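Mernwood Community Help > Home & Repair > Surfaces and finishes

Haze and fine scratches on a dark lacquered side table

Siv Amundsen
Posted in July, 2 replies

I have a square side table in a very dark gray, with a factory finish somewhere between satin and gloss. It is the Messina from Kitard, item 489. The care sheet says to wipe with a damp cloth and gives no information on the coating.

Under the ceiling light the top shows haze and light specks. In daylight from the side it looks fine.

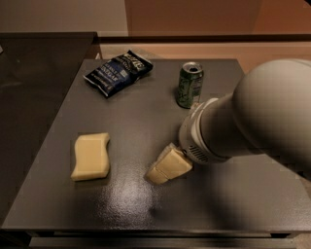
So far I have tried warm water with dish soap, then a glass cleaner. Soap made no difference. The glass cleaner left streaks that took two more wipes to remove. I also want to know if the fine scratches can be polished out without creating a shiny patch in the middle of the top. The table is in daily use, mostly for drinks.

bundura_finish
Reply

Separate the problems first. Haze is usually residue, and scratches are mechanical damage. They need different treatment and the order matters.

Residue: stop using glass cleaner. Many contain ammonia or alcohol, and either one can dull some lacquers over time. Mix one teaspoon of clear dish soap into a quart of lukewarm water. Wipe with a well-wrung microfiber cloth, wipe again with plain water, then dry at once with a second cloth. If your tap water is hard, use distilled water for the second wipe. Hard water leaves mineral film, and on a dark top it shows badly.

If haze remains after that, it may be old silicone polish. Mineral spirits on a cotton pad will usually lift it. Test on the underside for a minute. If color comes off on the pad or the surface turns tacky, stop. 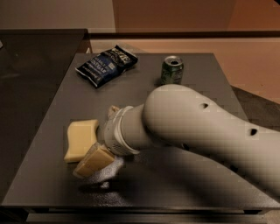 Scratches: run a fingernail across one. If the nail catches, the scratch is too deep for polish, and the choice is to live with it or refinish the whole top. If it does not catch, a fine plastic or lacquer polish will reduce it. Avoid automotive rubbing compound, as it is too coarse. On a satin finish any polish raises the gloss, so treat the whole surface edge to edge with straight strokes and the same number of passes everywhere. Spot polishing is how you get the patch you are worried about.

For daily use, coasters with a felt or cork base. Bare ceramic ones scratch.

Marisa Martinelli
Reply

Agree on the glass cleaner. I have the same table in white and the finish is thin at the corners, so go easy there if you polish. I used car wax on mine once and would not do it again, it smears every time you touch it.

Kitard used to sell a touch-up pen but I don't know if it comes in the dark gray.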